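I will defend polished stone floors until I drop. My sister Xinyi Yin calls them cold and show-offy, and fine, she has 15 rugs! 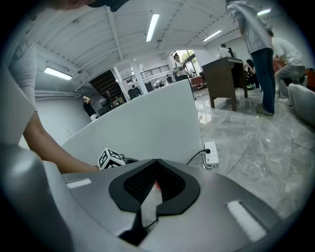

But gray marble with pale veins bounces light all over a room, and it sweeps clean in two minutes (carpet never did that for me). I'd run it right up to the tub, too.

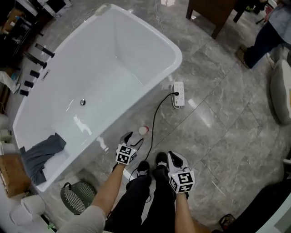

Isn't marble slippery by a bathtub?

It can be, so put a mat down and dry up splashes. I've had mine six years.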